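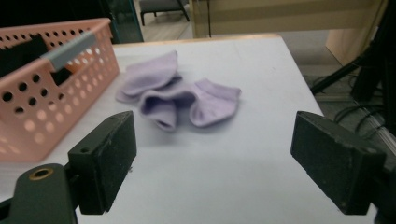 Lavender pair, pink basket, left finger and right finger both in view at the start position.

Rules we use for hand-held gripper demonstrations, sock task, revision 2. Posting them as a thread because the Brostby people asked for the short version.

Start position: both fingers visible, fully open, clear of the object. If a finger is touching fabric at the first sample, the take is void. No trimming afterward.

Finger pads: wipe every 200 takes. Lint changes the friction, and it also changes what the wrist camera learns to expect. Our limit is "specks yes, fibers no". I would like a better limit than that.

Surface: one plain covering per session. Do not swap it halfway. If you have to, close the session and open a new one under a new ID.
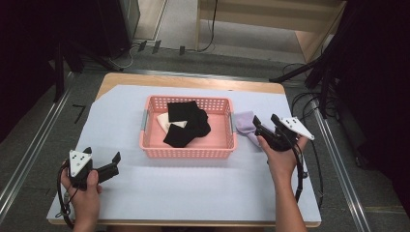 Two-handed takes have their own section. Both grippers must be tracked from first sample to last, so no marker plate goes under a sleeve, a cable or the other hand. The idle gripper stays open and stays in view of the head camera.

Cables: leave slack on the outside of each arm. A cable that crosses the work area is a fault even if it touches nothing.

Garment state: log color and kind, one line per item. Do not log "neat" or "messy". We had 4000 takes at Mirnovard with that field filled in and could not use it for anything.

A failed grasp stays in the set. Open, back off, try again, keep recording. The only reasons to void a take are tracking loss, a bad start position, or an operator stopping on purpose.

Sync check at the start of each session: close both grippers twice in view of the head camera. Offset above 100 ms -- stop and fix it before recording anything.
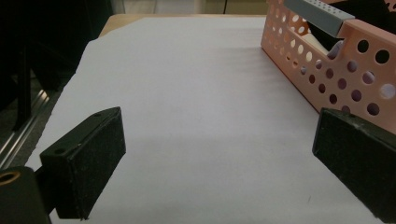 Basket on the right, open fingers, clear paper between them.

Basket placement: anywhere both hands can reach, at any angle. Change it between takes, never during one. Early Avum sets had the basket square to the table every time, and the policy trained on them missed the rim as soon as it was turned.

Handles count as part of the basket. Note in the log if one lies across the opening, as it narrows the drop area.

Review: a second person checks the takes, never the operator who made them. Hashemi's tool is fine for this. Set it to show all camera views side by side -- the default shows one and hides most tracking faults.

Still open: whether pairs rolled together are one item or two. Current text says one until they separate. Comments on that by the end of March, please.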